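By Štěpánka Trnka
2024-12-29
8 shares | 2 comments

Gillville. Gray all day, no wind. Flowers today, and the hall shelf if there was time. There was not.

Started after breakfast by emptying the Cetero box onto the worktable. The stems had been in there since February, packed flat, and a few had taken a set at the lower third. Wire core, so they can be bent back, but the coating creases if it is done cold. I bent the worst two by hand, slowly, working up from the cut end. One now has a slight S in it. It can go at the back.

Decided on two vases, the clear one and the red one. The clear one shows every stem, so the cut ends need to match or it looks careless. The red one hides most of that. Both have narrow necks relative to the heads, and the order of loading matters: tall stems first, leaning outward, short ones last to lock them. If the short ones go in first the tall ones ride up and the heads all face the same wall.

Laid everything out before placing a single stem.

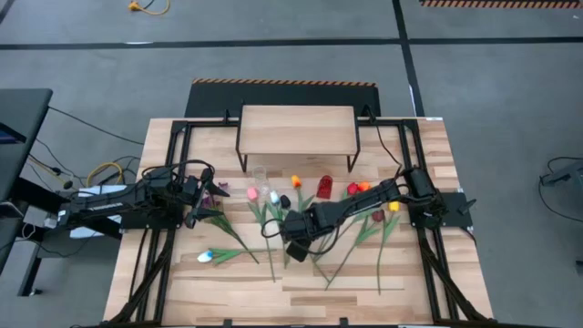

Sorting and stem length

Ten tulips, red and orange among them. I wanted a split by height and ignored color for the first pass. Five for the clear vase, five for the red. That was the plan on paper. In practice five in the red vase made it top-heavy and it rocked when I touched the table, so one came out and went across to the other.

The butcher-block top is good for this work because the strips are straight and give a line to measure against. It is bad for finding anything clear. I reached past the clear vase more than once. Next time a dark cloth under it.

Tried the red vase up on the little raised shelf at the back. Too high: from a chair the eye goes straight into the underside of the leaves, where the mold seam shows. Put it down on the table again and left the shelf bare.

Weighed the clear vase with its stems in, 723 grams. Writing it down so I can compare if I add glass beads. Marty thinks beads look like a dentist's waiting room. I have no strong view but the weight would help.

Still to do: wipe the leaves, trim the long orange one, order floral wire from Seteo. Stopped at four for soup.

2 comments

dunmore_k
Hair dryer on low for the bent stems. Hold it straight until it cools.

Pilar
I'm with Marty on the beads. Clean sand in the red one, it won't show much.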